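Eraser

An eraser is an article of stationery used to remove marks from paper or, in some forms, from other writing surfaces. Most erasers are made of natural rubber, synthetic rubber, or soft vinyl, and they are sold as loose blocks, as caps, or fixed to the end of a pencil. In British and Commonwealth usage the article is commonly called a rubber. Erasers are used in schools, offices, drafting rooms, and art studios.

How erasers work

A pencil mark consists of small particles of graphite, held together with clay, that have been caught in the rough surface of the paper. The particles sit on and between the paper fibers and do not soak into them. When an eraser is rubbed across the mark, friction loosens the particles, and the softer, stickier material of the eraser picks them up. At the same time the eraser itself wears away, and the worn pieces carry the graphite with them as crumbs.

Ink behaves differently. Most inks sink into the fibers, so an ordinary eraser has little effect on them. Erasers made for ink contain a grit, such as fine pumice, that scrapes off the top layer of the paper together with the color. This leaves the paper thinner and rougher, and a second line drawn over the same place may spread.

History

Before rubber came into use, writers removed marks in several ways. Wax tablets could be smoothed over with the flat end of a stylus. Ink on parchment was scraped off with a knife or a rough stone. Marks made with lead or charcoal were lifted from paper with bread from which the crust had been removed, a practice that continued among artists for a long time.

The use of natural rubber to remove pencil marks was recorded in England in 1770, and small cubes of the material were soon being sold for the purpose. Early rubber was not easy to use. It became stiff in cold weather and sticky in warm weather, it had a strong smell, and it spoiled with age. The discovery of vulcanization in the nineteenth century, in which rubber is heated with sulfur, solved most of these problems and made the eraser a common household item. In 1858 a patent was granted in the United States for a pencil with an eraser set into one end. The patent was later held to be invalid, on the ground that it only joined two known articles without giving either of them a new use.

Vinyl erasers came into wide use in the second half of the twentieth century.

Materials

Natural rubber is still used, though much of the rubber in modern erasers is synthetic. The rubber is mixed with fillers, softeners, coloring, and, in harder types, an abrasive. Vegetable oil treated with sulfur, known in the trade as factice, is often added to help the eraser crumble in an even way.

Vinyl erasers are made from polyvinyl chloride softened with a plasticizer. Plasticizer can move out of the eraser and into other plastics that touch it, so a vinyl eraser left against a plastic ruler or the inside of a pencil case may stick to it or leave a dent. The paper sleeve found on many block erasers helps to prevent this and also keeps the hand clean.
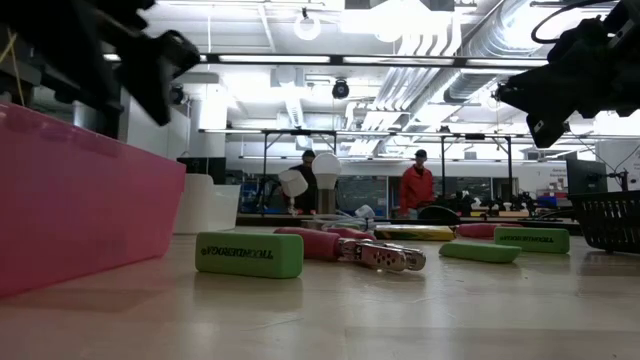 Thermoplastic rubber has replaced vinyl in some products, mainly those meant for young children. It can be molded into detailed shapes and takes color well, but it generally removes graphite less cleanly than vinyl does.

Manufacture

Rubber erasers begin with the mixing of raw rubber and powdered ingredients between heavy rollers. Coloring is added at this stage. The mixture is then either pressed in molds or pushed through a shaped opening to form a long strip, and it is cured with heat. Strips are cooled, cut to length, and in many factories tumbled in a drum to round the corners. Printing, where it is wanted, is done last.

Vinyl erasers are made from a paste or from pellets. The material is heated until it forms a solid and is then cooled and cut. The balance between softener and filler decides how the finished eraser feels - a high share of softener gives a smooth, flexible block, while more filler gives a drier one that crumbles easily.

Types

Block erasers are the plainest kind. They may be rectangular, wedge-shaped, or cut at a slant so that one edge can reach a narrow space.

Pencil-end erasers are short plugs held by a metal band called a ferrule. They are firmer than most blocks and harden with age, after which they tend to smear a mark or scratch the paper. Cap erasers slip over the end of the pencil and can be replaced.

Kneaded erasers are gray or white and have the feel of putty. They can be pulled into a point and lift graphite or charcoal by pressing as well as by rubbing. They leave almost no crumbs. Artists use them to lighten a tone or to bring out a highlight, and clean them by stretching and folding until the dark material is worked into the mass.

Gum erasers are soft, brown or tan, and break up very easily. They are gentle on paper and suited to large areas, but they are not exact.

Electric erasers turn a thin replaceable rod at high speed. They were developed for drafting, where a line had to be taken out without harm to the sheet, and often they were used with a thin metal shield that left only the unwanted line exposed.

Felt erasers are used on chalkboards and whiteboards. They wipe dry material from a hard surface and share little with rubber erasers apart from the name.

Use and care

Light strokes in one direction give a cleaner result than hard rubbing back and forth, which can crease thin paper. A surface that has become dark with graphite should be cleaned on scrap paper before further use. Crumbs are best removed with a soft brush, as the oils on the hand can mark a drawing. Erasers keep longest when stored away from heat and direct sunlight.

Collecting and other uses

Molded erasers in the form of food, animals, and vehicles are widely sold and are collected by both children and adults. Many such pieces are made in parts that can be taken apart and put together again. Plain blocks are also carved with a knife or gouge to make hand stamps, a craft valued for its low cost and the ease with which the material can be cut.

See also

Correction fluid
Graphite
Pencil
Pencil sharpener
Vulcanization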